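Chapter 4: When a Government Says "Do Not Sell"

4/7/22 | By Liv Rønning

Trade bans make good headlines. Whether they make good policy is harder to say, and this chapter will not pretend the question is settled.

Take the case we will follow in these pages. Poltix, a maker of network parts in Ballthorpe, is told it may no longer ship to a foreign buyer. It has 45 days to stop. Officials say the rule will protect the country. The buyer says it will find the same parts elsewhere — and it may well be right.
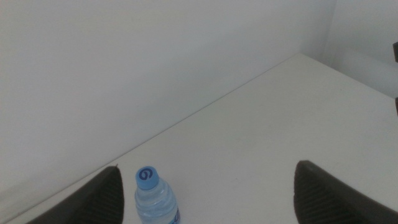
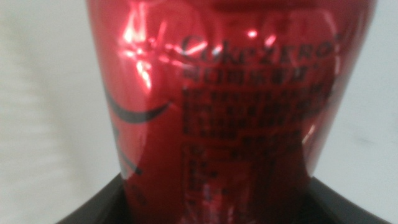 Fig. 4.1 (first) Wall and tabletop. Fig. 4.2 (second) A red Coke ZERO can.

Who pays? Supporters of the ban point at the buyer. But Poltix had 500 workers and one large customer, and a rival called Thygesen was free to sell from across the border. You should be wary of any estimate of "harm done" that counts only one side.

Be wary of the other side too. Firms that lose sales like to claim that every ban is useless. Poltix put its losses at 100 million dollars, a very round number, and never showed how it got there.

Section 2 looks at licenses and delays, which often soften a ban until little is left of it. Before you read on, write down what you think the rule was meant to do. Keep the note. You will need it for the exercises.

3 comments | 2 shares

© Pirkness Press | Contact | Back to top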